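**From the Office of Continuing Education — Lodhi Surgical Skills Center**

The Center is pleased to announce changes to the suture practice program for the coming academic year. The changes follow a review of attendance, room bookings, and written comments from residents and supervising faculty, and they take effect with the October session. Department coordinators are asked to share this notice with all trainees on their rosters.

The most significant change concerns open practice hours. Under the previous schedule, residents booked the wet bench by the half day, and many bookings went unused when clinical duties ran late. Bench time will now be offered in single evening blocks, with 28 places in each block. A place that has not been claimed by the start of the block will be released to the waiting list. Residents on night rotations may request a standing place through their coordinator.

Closure technique remains the core of the first-year curriculum. Trainees will continue to work through simple interrupted, continuous, and mattress closures before moving on to layered repair. Faculty have asked that more time be given to needle angle and to the even spacing of bites, and the opening two sessions have been lengthened for that purpose.

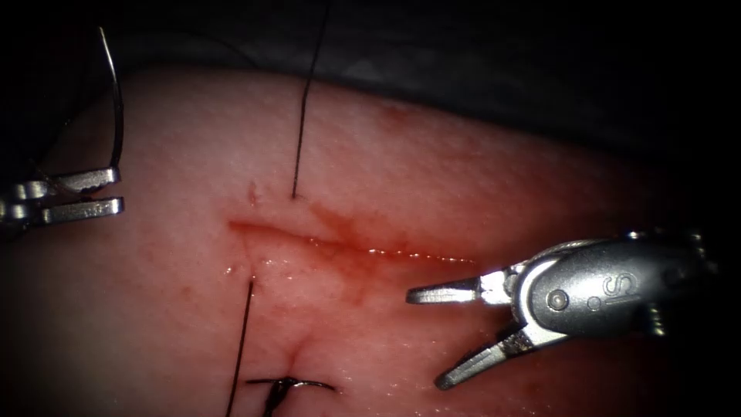
*A straight incision in a tissue pad at the practice bench.*

Assessment will also change. Until now, each trainee was scored by a single observer on the day. Beginning in October, every closure submitted for credit will be reviewed by two faculty members working separately, and the scores will be averaged. Where the two scores differ widely, Dr. Aiguo Wei, Director of Assessment, will arrange a third reading. The revised scoring sheet has 19 items, and copies are available at the front desk. Trainees should read the sheet before their first assessed session, as the items on knot security and tissue handling have been reworded.

Results will be returned in writing within two weeks. A trainee who does not reach the passing mark may repeat the assessment once in the same term without a further fee. Requests for a second repeat must be made by the program director of the trainee's home department.
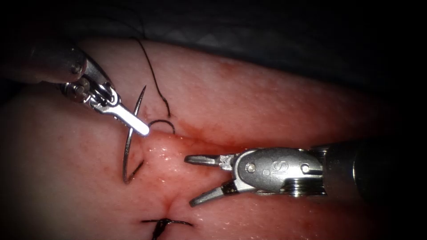 The Center recognizes that written feedback is of limited use when it arrives without discussion. Each reviewing faculty member will therefore hold a short weekly office hour, open to any trainee who wishes to go over a score. No appointment is needed. Supervisors from partner hospitals are welcome to attend with their residents.

Supplies for the year have been placed under a new agreement with Vollix. Suture packs will be issued at the bench by block, and unused packs must be returned before leaving. Personal instruments may be brought in, provided they have been logged at the front desk and cleaned according to the posted procedure. The Center cannot store personal instruments overnight.

Silvana Bezerra has been appointed Program Manager and will oversee scheduling, enrollment, and hospital liaison. Ms. Bezerra joined the Center from the Flonance teaching network, where she managed resident enrollment across several sites. Questions about bench bookings should now be directed to her office — the former scheduling mailbox will close at the end of the month. 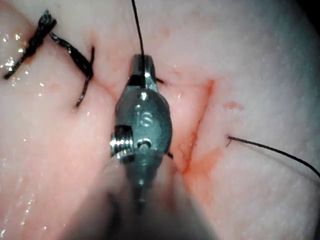 **Enrollment and Fees**

Enrollment for the October session is open to residents and fellows of all member hospitals. The bench fee is $66 per term and covers suture, practice tissue, and assessment. Departments may pay on behalf of their trainees by submitting a single roster to the Program Manager. Late enrollments will be accepted where space allows.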